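What Is an Old Office Desktop Worth?

By Marina Deligiannis
Nov 10, 2021

The promise is that there is treasure in the stationery cupboard. Firms such as Plovia and Tondar will take away your retired desktops, strip them for parts and pay you a share, and the leaflets make it sound like finding a Rembrandt behind the boiler. I have my doubts.

I spent a morning with Murray Merrick of Inetti, who takes computers to bits for a living and was happy to let me get under his feet. His firm cleared 233 machines from a single insurance office in September. The cheque that went back to the insurer came to £928, which is just under four pounds a computer. The biscuits for the board meeting probably cost more.

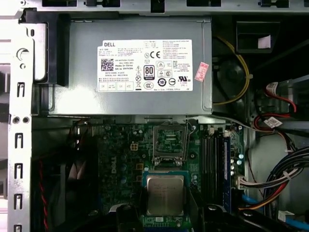

Power supplies are where the sums start to go wrong. They are heavy and sound in principle, and buyers are wary of them all the same. A label like the one on this Dell unit, with its 80 PLUS logo and line after line of fine print, tells you what left the factory. It says nothing of the years spent under a desk breathing carpet. Merrick tests each one before he sells it, and the testing takes time that the leaflets leave out. "People see a logo and think it's a guarantee," he told me. "I see a fan I've got to listen to."

Processors are a better story. They are small, they post cheaply, and a decent one will find a second home with someone keeping an elderly machine going. Memory does nearly as well. The rest of the board is mostly sold by weight — a sad end for something so carefully made. 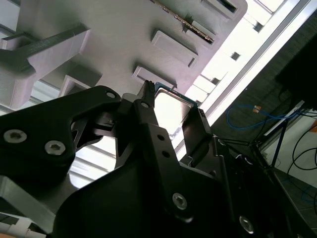 So should you pull the parts yourself and sell them? Only if you enjoy it, and only if you have somewhere safe to keep small things with delicate contacts. I tried it at home with two old desktops and made enough for a takeaway, once I had paid for padded envelopes.

Chu, a rival collector, says its returns are better. I asked to see the figures and was sent another leaflet.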